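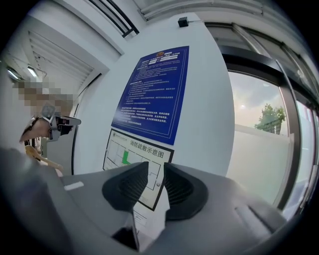 Will the new paper-handling line mean fewer jobs in the document room? Three posts change, and none are being cut. The people who sorted and fed sheets by hand will move to checking, training and exceptions.

The Kasten project reached its second stage in February. Staff on the early shift now spend part of their time showing the system how a sheet should be picked up, held upright and passed on. Soft finger pads do the gripping, and a single page is still the hardest thing we ask of them – thick folders were easy by comparison.

Janaka Khondokar, who runs the room, has asked for 30 minutes of training time per shift to be paid and logged as regular work. That was agreed. Sessions are kept short to spare wrists and shoulders.

Of the 24 people in the department, anyone who would prefer to stay on manual filing can say so before the next rota is drawn up. Pay grades stay the same through the Kulline changeover. Questions about shift swaps go to the Cenditow desk, extension 91.

You are receiving this newsletter as an Oosthuizen employee. Manage your email preferences.

© Oosthuizen Staff News | Contact | Back to top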